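Ledcombe: The Complete First Season (Blu-ray, 3-Disc Set)

Format: Blu-ray, region free
Episodes: 10
Running time: 519 minutes
Audio: English 5.1, English stereo
Subtitles: English, French, Thai
Distributor: Raneo Home Video
Item no. RN-104
Release date: Nov 15, 2023

Ledcombe is a supernatural drama set in a harbor town where the dead keep sending mail. Karim Hajji plays Daniel Voss, a postal clerk who starts opening the letters and finds that one of them is addressed to him. Hélène Sandhu plays his sister Ruth, the town's only doctor, who wants the letters burned. Thanakorn Srithong joins in episode four as the new priest and stays through the finale.

The season was created and written by Abelardo Zapata, who also directed the first and last episodes. This set has all ten in their original broadcast order, uncut. Episode seven runs almost 41 minutes in the broadcast version — the disc also has the longer festival cut as a separate menu choice.
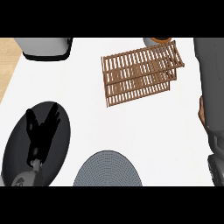
White tabletop seen from overhead, with two robot arms. Computer render.

Disc 1 holds episodes one through four. Disc 2 holds episodes five through eight, with both versions of episode seven. Disc 3 has the last two episodes and all of the bonus features.

Bonus features

Commentary on the pilot with Abelardo Zapata and Karim Hajji
Commentary on the finale with Hélène Sandhu and editor Wanpen Nakpan
Letters Home, a making-of feature (36 min.)
Deleted scenes from episodes two, three and nine
Table read of the church scene
Season trailer

The commentary tracks are in English only and have no subtitles. The making-of feature has the same subtitle choices as the episodes.

Packaging

Standard blue case with a flip tray and a printed sleeve. First copies come with a folded map of the town drawn for the show. The map is not sold separately, and we can't promise one once the first run is gone.

Shipping and returns

In-stock orders leave the warehouse within two business days. Sealed sets can be returned within 30 days. Opened sets can be exchanged for the same title if a disc is faulty — please include the disc number and the episode where the problem starts.

Also from Raneo Home Video: Wattanapong (miniseries, 2 discs), Prenonex (feature film)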